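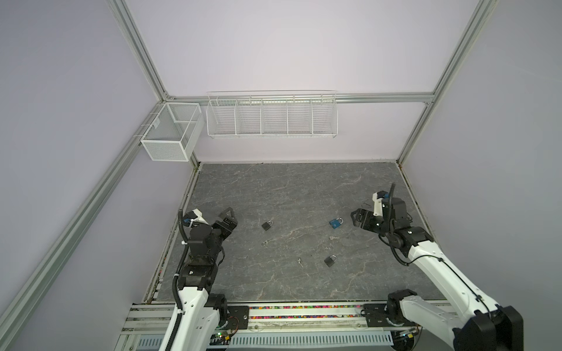 4.2 Matching Keys to Padlocks on a Veined Surface

Search this journal Go
Home Current Issue Archive For Authors Contact

Anyone who has ever emptied a kitchen drawer will know the small puzzle we are concerned with in this section: a few padlocks, a few keys, and no tag or ribbon to say which belongs with which. It is such a homely problem that we were a little surprised to find how seldom it has been written up, and we hope readers will forgive us for lingering over it.

Figure 3. Three padlocks, two black and one blue, and three small silver keys on the marble-patterned surface.

Our interest is in the way a layout invites a guess before any key is tried. In Figure 3 one key lies just below the black padlock on the left, and another just below the blue one. Most of us would reach for those pairs first, and the people who took part in the Wiremcombe sessions did very much the same. The remaining key lies to the left of the lower black padlock, near enough to be taken for its partner, though several people told us it looked to them like a stray. Nearness is a strong hint – stronger, we came to feel, than it deserves to be – and so the keys were dealt out afresh for every session by someone who did not know the right pairs.

Color matters too, and in a way we had not quite planned for. A single blue body among black ones gives people something to hold on to. They would name it ("I'll do the blue one first"), finish with it, and set it to one side, and the work that was left then felt smaller to them. The keys offer no such comfort, all being silver, and there is nothing in their color to tie any of them to the blue lock. In the Trundby sessions, where we used black padlocks only, people were noticeably more apt to try the same key twice in the same lock and then laugh at themselves for doing it.

We asked 14 adults at Wiremcombe and 11 at Trundby to sort the locks in whatever manner they liked. Broadly there were 2 habits. Some people picked up one key and carried it from lock to lock until it turned; others held one lock and brought the keys to it. The second group tended to make a little row of rejected keys as they went, and this row served them very well as a memory. We had also wondered whether the veined surface would make the keys harder to find, silver against pale lines as they are, but no one raised it when we asked.

The notes on all this were gathered by Biljana Spahić, whose patient handwriting fills most of the project's notebooks, and were finished in July 2018. A longer version of the task, using the mixed locks from the Eide collection, is taken up in Section 5.

Reader comments (3)

Pikham reader: Lovely section. I keep a tin of old keys and I am definitely a carry-the-key person. My husband does it the other way and is faster, sadly.

M.T.: Did anyone sort by the size of the keyhole first? That is what I would try before touching a key.

Allotment Jo: We have 400 lockers at work and the spare keys live in one bucket. Please come and study us!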